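Play kitchen corner to open at Bullano hall in August

31 May 2015

A secondhand play kitchen, a crate of plush groceries and a lot of mint green plastic. That's the start of the new toy kitchen corner planned for the Bullano community hall, and organizers say it should be open to families by the first week of August.

The toy library on Zakharchenko Street has been collecting pieces since winter. Most came in as donations, in grocery bags, often with no note and half a set missing. Sorting is now under way and it's slow going.

"People give us the food and keep the pans, or the other way round," said Bouchra Bouazza, who runs the toy library. "So we lay it all out and see what makes a kitchen."

Soft food is the big hit so far. There's a plush ketchup with a white cap that has already been asked for by name, and it has ended up on a plate of its own more than once. 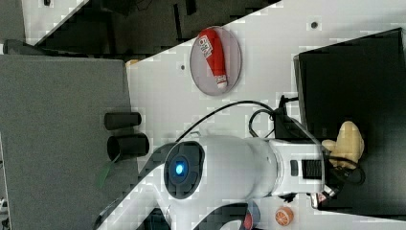 Bouazza wants the corner to work for kids from 2 up, which rules out a fair bit of what was handed in. Anything small enough to swallow goes back to the owner or to the older kids' shelves. Same with cracked plastic. Wooden pieces with flaking paint are out too, though a couple of parents have offered to sand them down over the summer.

Soft toys get washed first - a pillowcase, a cold cycle, then the line behind the hall. Hard plastic gets dish soap and a towel. No bleach, the smell hangs around for days.

Money is tight but not terrible. The toy library raised $3,000 at its spring sale, and that has to cover shelving, a washable floor mat and a new lock for the storage closet. Shelving is coming from Orkano, the mat from Plitex, both at a discount. Delivery of the mat has slipped once allready and there's no firm date yet.

Families who belong to the toy library will be able to borrow kitchen sets as well as play with them on site. The plan is up to 29 sets in mesh bags, each with a card listing what's inside. Loans run two weeks. Late bags cost a dollar, same as the puzzles.

What goes in a bag is still being argued over. Bouazza likes a theme, say breakfast or soup night, so kids have something to "make" when they get home. Others would just like a bit of everything. A breakfast bag needs something to cook on, something to cook in and a few things to eat, and the cooking end is where donations run thin. Cookware is wanted more than food right now. Pots, frying pans, spatulas, colanders, measuring cups. A toy oven is too bulky to lend out so that stays in the hall.

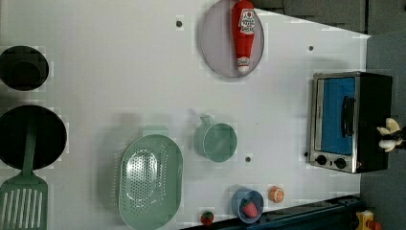
Fruit and vegetables are fine for the moment, and so is cake. Bread is always welcome. Please no more plastic fries.

Matching colors don't matter, Bouazza said. Her own kids cooked for years with a saucepan from one set and a lid from anther, and never complained.

Parents who came by the hall this week mostly asked about opening hours. Those aren't fixed. Mornings look likely, with one late afternoon session for families who work days. The corner will share the room with the Zakharchenko Street reading group, so it'll have to pack away fast, and that's part of why the low rolling shelves were picked over the nicer tall ones.

There was also a question about a second corner, a toy shop with a till. Maybe next year. Bouazza said she'd like to see how the kitchen holds up first, and how many of the strawberries come back.

Donations can be dropped at the side door of the hall on weekday mornings. Clean if possible, bagged if possible, no batteries please. Anyone who has mesh bags with a drawstring, any size, is asked to bring those too. Help with washing and labeling is wanted all through June, no sign-up, just come in and ask for Bouchra.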